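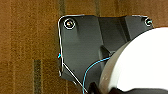

Domestic Interiors Research Unit, Floor Coverings and Small Objects Team

3.2 Surfaces and dropped parts

Figure 1. Dark gray plastic panel on brown carpet. A thin white line follows the upper and left borders, and a screw is set near each upper corner.

The second part of the study deals with household objects that end up on the floor during repair or cleaning. We visited 17 homes and asked residents to carry out small jobs in the room where they would normally do them. Carpet was the most common work surface, ahead of tables and kitchen counters. Residents told us that carpet does not scratch plastic parts, and that there is more room to spread things out.

The drawback is that small items are hard to find again. Carpet of the kind in Figure 1 has a coarse pile in tan and rust-brown, with darker stripes, and its color is not even. A large charcoal panel stands out well against it. A loose screw does not. In the Stavwood homes, residents spent up to 20 minutes on a job that Teixeira and Coutinho had timed at eight minutes on a bare table – most of the extra time went to searching.

We sorted objects by outline and by finish. Panels with an angular outline and a matte surface were placed in the first group. Edge contrast was recorded separately, as a light border can make a dark part easier to pick out even in a dim room. Fasteners still seated in a part were recorded with that part and were not treated as separate objects.

Arruda and Farías coded all the material independently. They disagreed on five objects, mostly where a part was covered by something else, and these were settled by discussion with Lennox. Striped and mottled carpets were kept in one category at this stage. The Mudcombe homes, which had mainly hard floors, are reported in Section 3.3.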